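Skosside Cloth Folding Set

Version 6, maintained by Elikem Osei and Remedios Sarmiento

Summary

Skosside covers one household task: folding a thin cleaning cloth on a table. It holds 992 sequences, of which 273 have fold labels checked by hand. The remaining labels come from a first pass and should be treated as provisional.

Cloths are square, pink and white, with wavy stripes and pinked edges. Every sequence has a start state, a fold state and a short text note.

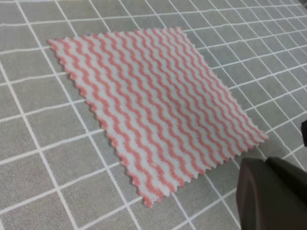 States: flat

A cloth is labeled "flat" when it is a single layer and all of its edges can be traced. Rotation is ignored – a cloth lying on the diagonal gets the same label as one squared to the table. Slight unevenness in the fabric is allowed. Annotators mark corners at the tip of the fabric and trace edges along the outer points of the teeth.

States: folded

Use "folded" when any part of the cloth lies over another part. Rolled edges count. Stripe direction is recorded for the upper layer only, as the lower layer often curves and gives mixed readings. If it is unclear whether the cloth is folded or rolled, keep the label and set the field "layer_type" to "unsure".
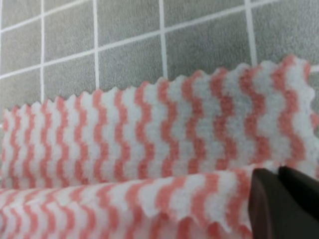
Known issues

– Soft fabric texture blurs the line between pink and white bands. Do not use stripe counts as a measure of scale.
– Grout lines can be picked up as cloth edges by simple edge filters.
– 40 sequences from March have no text note.

Files

labels.csv – one row per sequence
notes.txt – text notes, keyed by sequence number
checked.txt – sequence numbers with hand-checked labels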